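The year in waiting rooms

December 28, 2021

I spent a good part of this year on hold, and I have come out of it with opinions about hold music.

The worst belongs to Vodaline, my water company, who billed me in November for 617 dollars. I live alone. I don't own a pool, a car wash or a hippo.

Gray, mostly, with a bit of marble:
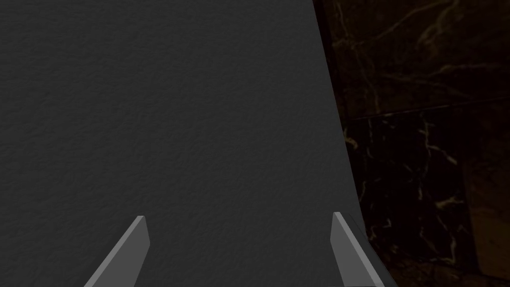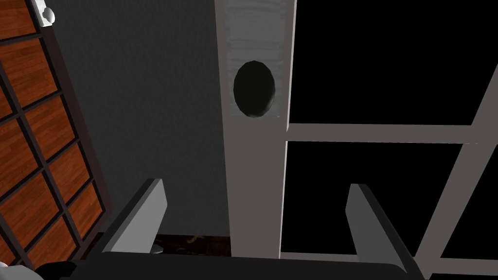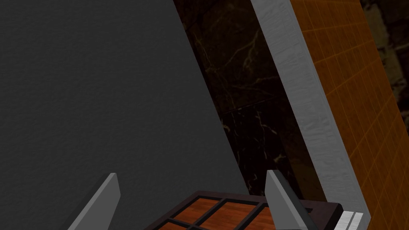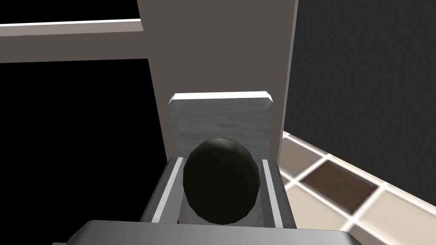

So I called. Vodaline has one tune, a sort of pan pipe number that builds toward a chorus and then, right when you've started to hope, goes back to the beginning. Every so often a man breaks in to say that my call matters. He sounds like he's reading it off a card held up by someone he owes money.

I was on for 66 minutes the first time. I know because the phone keeps score. In that time I descaled the kettle, read the whole warranty for the kettle, and learned that descaling it my way had voided the warranty. Then a woman picked up, said "Billing?" as though I might be it, and transferred me back to the pan pipes.

My dentist does it better. Dumitrescu's office plays the local news station, so you can be on hold and also find out there's a wreck on the bridge. The pharmacy has nothing at all, just a faint hiss, and you sit there wondering if you should say something to it. I have said "hello?" to the pharmacy more times than I've said it to my neighbors.

The fourth and last time I called Vodaline I got a person named Dzintra Lukoševičius, and I would like her to run the country. She asked me to go read the meter. I read her the meter. There was some typing. Then she said, very calmly, "Yes, they put the numbers in the wrong order," and took the bill down to 62 dollars in less time than it takes the pipes to reach the part where they give up.

I asked her if she knew what the music was. She said they can't hear it on their end. I hummed her a little and she said it sounded nice.

Anyway, the refund is supposed to take four weeks, and if it doesn't show up I have to call. I've bought a new kettle in the meantime. The old one works fine but things are strained between us.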